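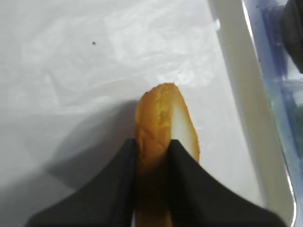

Emiliano Daza wants to know why I'd slice the bread lengthwise when everybody's grandmother cuts it in rounds.

Because of the crust, Emiliano! A long cut gives you a nice strip of crumb to butter and you still have crust all the way down the other side to hold on to. Rounds are fine for soup. I will not be taking further questions on rounds (I will, I'm home all afternoon).

OK so, snack tray thread. I've been putting one of these together most afternoons since March and people keep asking how I lay it out.

Bread goes on first. I like something with a rounded end and a golden crust, and the bakery on Huerta does a small loaf that's just right. It was $5 last time I went, which, fine, it's good bread.

If it's a day old I give it a few minutes in the oven at 172 (Celsius, sorry, my oven came with the apartment and that's what the dial says).

Then cookies. People lay them flat and stack them up, and then somebody wants the bottom one and the whole pile goes over. Stand them on edge! They take up way less room and you can get at any of them.

Thick ones stand best. The thin lacy kind just lean on each other and give up.

And use tongs. I was a fingers person for years and I left crumbs and thumbprints on everything. Small tongs, light grip, come in from the top.

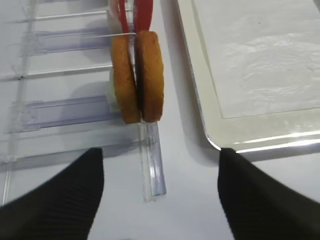 Two cookies on edge, red tongs, clear rack.

I do love a clear rack for this stuff. You can see what's left without lifting anything, and it rinses off in the sink in no time. Mine lives next to the toaster.

Somebody asked if butter goes on the tray too. Little dish, off to one side, away from the cookies. Jam same deal, with its own spoon please.

Tomorrow I'm trying the seeded loaf from Plellcombe if they haven't sold out by 9 again.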